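Norketo Liquid Food Color, Small Dropper Bottles

Sold singly or in mixed sets
Item group: Baking and drinks

Norketo liquid colors come in small plastic bottles with a ribbed cone cap. They are water based and mix into icing, batter, milk tea, jelly and sugar syrup. They are not suited to melted chocolate – use the Fekete oil colors for that.

Shades such as Dark Blue and Taro Purple have the name printed on the front of the label and the ingredients on the side panel. Please read the side panel before use if you have an allergy.
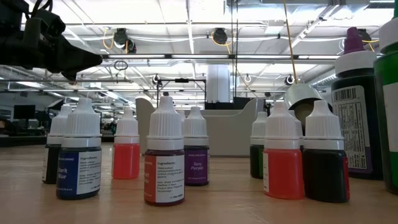

Sutrisno Sitompul writes that Taro Purple looks too gray in the bowl at first, but deepens if the icing is covered and left for an hour. He uses 4 drops to a small bowl and would buy it again. His one complaint is that the dark shades are hard to tell apart from the back.

Start with 2 drops and stir well before adding more. Dark shades take longer to develop than light ones, so mix them first and leave them to stand. For a full batch of buttercream (800 g), allow up to 40 drops for a strong color.
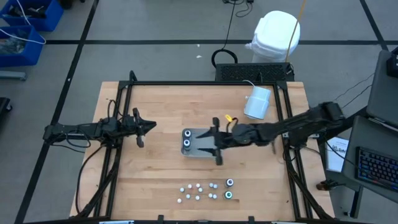
Keep the bottles upright with the caps pressed down, away from direct sun. Wipe the tip after each use or the color will dry in the opening. A blocked tip can be cleared under warm water. Spills on wood should be wiped up at once – the reds and the dark green stain the most.

Orders leave our Gonditz warehouse on the next working day if placed before noon. Opened bottles cannot be returned. For larger refill bottles, see the Eser range.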